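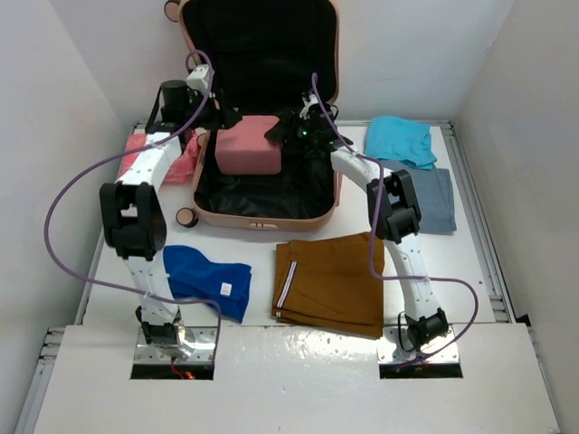

Tuesday, late, with the kettle on for the third time

I told myself I would write a proper review of the Lightfoot kit tonight, the kind with headings and a score at the end, and instead I'm at the kitchen table with my shoes off writing in here, so whatever I remember goes in here first and the review can be copied out of it later.

We had the two arms on suitcase packing all day. I picked it weeks ago as the job I'd judge the kit by, mostly because I am so bad at it myself (my sister still brings up Jimville and the bag that wouldn't shut), and I'm glad I stuck with it. A suitcase is a mean little test. The sides get in the way, the lid stands up behind everything, the black lining wrinkles, and the arms have to come in over the rim from both sides without bumping elbows. The rose-gold one is the case I've grown fond of. The pink boxy thing is what we start with, back left, and then the clothes are meant to follow it in. I had the brown trousers folded in a big square and the blue garment next to them, and the turquoise and the coral off at the back, and for a minute it looked so much like the bed at home before a vacation that I got a bit wistful!

Now, the money. Lightfoot wants 2395 for the pair with the plates, the cables and the software, and another 300 if you'd like the longer support plan. Gilen, who sell the other kit I was looking at, came in at 2000 flat, and I had very nearly talked myself into theirs back in October. I'm still not sure the difference is fair. What I will say is that the Lightfoot people answer their phone. I called at lunch about the purple cables, which swing out wider than I'd like when the left arm is reaching, and a very patient man walked me through where to put the clips. He didn't rush me off, even when I went to find a pencil and couldn't.

Things I want to remember for the review, before they go. The manual is good up to the chapter on setting up two arms together, and then it reads as if a different person took over on a Friday afternoon. Bolting the plates down was easy, easier than the bookshelf I put up in spring. The teaching part, where you lead the arms through the job by hand, is lovely once you stop gripping so hard. I was gripping very hard. Callum Hollis came over from Bumetbridge to have a turn and was better at it than me inside ten minutes, which I took gracefully, I think. He wants one for his own shop and kept asking what I'd pay for it secondhand.

And soft things are hard. I knew that, everybody who writes about these kits says so, but it's different when it's your own afternoon. A box has sides, and you can come at it from left and right and know where you are. Trousers are wherever they feel like being. I'd like to give the clothes a whole day to themselves before I put a score on anything, and I'd like to try a bigger case too, if I can get the old green one down from the attic.

The trial unit goes back at the end of the month unless I pay the invoice. It's number 1086, and I've stuck it to the fridge where I'll have to look at it. I keep leaning toward yes.

Must buy clips for the cables. Must also call my sister back, she left two messages and the second one was short.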